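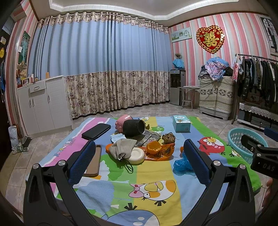 According to Tzu-hsuan Lau, a consulate is where a foreign service meets people on the worst day of their vacation, and any textbook that puts the consular chapter after the one on treaties has its priorities upside down. I got that in the margin of an early draft, in green ink, underlined. The treaties chapter still comes first (you've just read it, I hope!), but I did go back and make this one longer.

Chapter 7
The Consular Desk

If you came to this course because you want to negotiate ceasefires, I understand completely. So did I. My first job abroad was at a small consulate in Wavura, and on my first morning I was handed a rubber stamp, a cash box and a list of phone numbers for the local hospitals. I remember thinking there had been a mix-up in the personnel office. There hadn't. A great many new officers in a great many foreign services start out on the consular side, and plenty of them come back to it later by choice, which surprised me when I was twenty-six and doesn't at all now.

So what is the work? In the plainest terms, an embassy deals mostly with the other government, and a consulate deals mostly with people. The people come in two big groups. There are your own citizens who are living in or passing through the country, and there are people from the host country (or from anywhere else) who want to travel to yours. The first group needs passports, notarized papers, birth registrations, help when they've been arrested or robbed or taken to the hospital. The second group mostly needs visas. Everything in this chapter hangs off one of those two groups, and if you get lost in the middle of a section, ask yourself which of them is standing at the window.

The legal footing is the Vienna Convention on Consular Relations, signed in 1963. Don't mix it up with the other Vienna Convention, the one on Diplomatic Relations from 1961 that we spent so long on in Chapter 4. Students mix them up every year, and I've heard working officers do it too. The 1963 text lists consular functions in Article 5, and I'd like you to read the whole article before you go on, slowly, with a pencil. It's drier than I am but it isn't long. Notice how many of the verbs are modest ones: helping, assisting, issuing, safeguarding. Notice also the catch-all at the end, which lets a consulate do other jobs its government gives it, provided the host country's law doesn't forbid them and the host doesn't object. A lot of real life gets in through that last line.

Then there's Article 36, the one on communication with nationals who've been detained. If one of your citizens is arrested and asks for it, the local authorities have to tell your consulate without delay. They also have to tell the person that they have this right in the first place. We'll spend all of section 7.4 on what "without delay" has been taken to mean, and on what happens when a police station simply doesn't know the rule exists. For now just hold on to the idea that the right belongs partly to the state and partly to the person in the cell, and that courts have had to work out how those two halves fit.

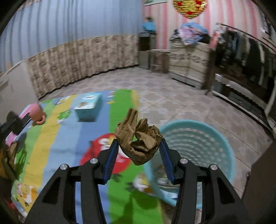 The part I find hardest to teach is what a consul can't do. People walk in with a picture in their heads, usually from a movie, and the picture is wrong. You can't get someone out of jail. You can't give legal advice, or act as anyone's lawyer, or tell a judge that this is all a misunderstanding. In most services you can't pay a hospital bill, though you may be able to help the family send money, and a few governments will make a small loan against a signed promise to repay. You can visit. You can hand over a list of local attorneys who speak the right language, and you can call a mother at two in the morning her time and tell her that her son has been seen and is eating. I've made that call. It's short, and you don't forget it.

You also can't say much about any of it afterward. Privacy rules differ from one service to the next, but the habit is the same all over. If a grown man doesn't want his parents told he's been arrested, you don't tell them, even when they're on the line in tears and you know exactly where he is. We'll do a role-play on this at the end of the chapter. It goes badly for nearly everyone the first time, and it went badly for me when I was trained.

A word about scale, because the cases in this book come from all sorts of posts. During my second year we had 969 of our own citizens on the register in the Wavura district, most of them retired or teaching. That's a tiny post by anyone's standards. In December of that year a ferry company at Setevlow shut down overnight and left 475 passengers on the wrong side of the water, many of them ours, and 2 officers to deal with it. Two! I was one of them. We set up a folding table in the ferry terminal and started writing names on the back of visa forms. I'll use the Setevlow case all through the chapter, partly for its size (small enough to follow from start to finish) and partly because I made several mistakes in it that I can now describe without blushing too hard. The biggest was forgetting to call the host country's foreign ministry until the evening. They had buses. They'd had buses all day.

That phone call leads to a point the older textbooks tend to skate past. Consular work looks like counter work, but it rests on relationships you've built long before you need them: the duty officer at the port, the woman who runs admissions at the hospital, the other consuls in town. In Wavura the consuls of several countries had lunch every month in a truly terrible restaurant, and I thought of it as a chore until Setevlow, when one of my lunch companions lent us an interpreter and a fax machine. Section 7.5 is about building that kind of network, including how to do it if, like me, you're not much good at lunches.

Before you start on 7.1, a few terms. A consular post is the office itself, and it may be a consulate-general, a consulate, a vice-consulate or a consular agency. The consular district is the area it covers. The exequatur is the permission the host country gives for the head of a post to start work (say it out loud a few times, it gets easier). And an honorary consul is somebody, often a local businessperson, who does a limited version of the job without being a career officer. Honorary consuls get teased a lot. I've known some who were worth three of me, and you'll meet one, Witkowska & Sons being his shipping office, in the reading that goes with section 7.2.

You don't need to have finished the Chapter 6 exercises to begin, but do keep your chart of immunities handy. Consular immunity is narrower than the diplomatic kind, and we'll be filling in the right-hand column as we go.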